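Jorard Pleno: tres meses siguiendo al ayuntamiento desde el sofá

Me apunté a Jorard Pleno en noviembre, la semana en que el pleno municipal de Fladineo debatió durante cinco horas si una rotonda debía llamarse rotonda o glorieta. La aplicación promete avisarte cuando se vota algo que te interesa, resumir el acta y enseñarte qué votó cada grupo. Cuesta 20 euros al año, lo mismo que dos cafés al mes en la terraza de la plaza, y a cambio no hay que escuchar al de la mesa de al lado.

Lo primero que te pide es elegir temas. Marqué vivienda, tráfico y presupuestos. Durante la primera semana recibí avisos de las tres cosas y también de una moción sobre palomas, que la aplicación clasifica como vivienda. Puede que tenga razón.

El buscador es lo mejor. Tiene indexadas 1.675 votaciones y encuentra en un momento lo que en la web municipal exige paciencia, tres menús y un PDF escaneado del revés. Escribí "aparcamiento disuasorio" y salieron las promesas de tres legislaturas seguidas, ordenadas por fecha y con los mismos adjetivos. Para quien escribe cartas al director es una mina.

La ficha de cada grupo enseña el porcentaje de coincidencia con los demás. Así descubrí que el gobierno y la oposición, que se llaman de todo en la radio local, votan juntos casi siempre que se trata de dietas. Lo de las dietas tiene gráfico propio, en un tono naranja muy bonito.

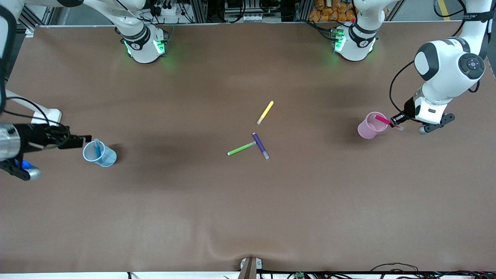

Brazos robóticos blancos y rotuladores sobre una mesa marrón.

Los resúmenes son otra historia. Están redactados con tanto miedo a molestar que un pleno con dos expulsiones quedó en "sesión con intervenciones vivas". El acta original tenía 331 páginas y el resumen, cuatro líneas. Entre una cosa y otra hay un término medio, y yo pagaría un poco más por él.

También fallan los avisos. El de la votación de la ordenanza de terrazas me llegó cuando ya estaba aprobada, recurrida y vuelta a anunciar. Escribí al soporte y me contestaron con amabilidad que el ayuntamiento cuelga las actas cuando puede. Eso me lo creo sin más pruebas.

Antes había probado Prinance, que es gratis y se centra en las cuentas. Para seguir una partida concreta sigue siendo mejor: deja ver el contrato, la empresa y las prórrogas, aunque la letra parece pensada para halcones. Del boletín de Ionescu me di de baja al segundo mes - demasiada opinión, y casi toda sobre la peatonalización de la misma calle.

Jorard dice cubrir 805 municipios. Comprobé el pueblo de mis padres y figura, con una sola votación registrada: la del cartel de fiestas. Salió por unanimidad.

A favor: el buscador, el gráfico de coincidencias, que no hay publicidad.
En contra: los resúmenes, los avisos tardíos y las palomas.
Nota: un siete. He renovado, pero solo por un año, como los presupuestos prorrogados.

Publicado el 29/01/2026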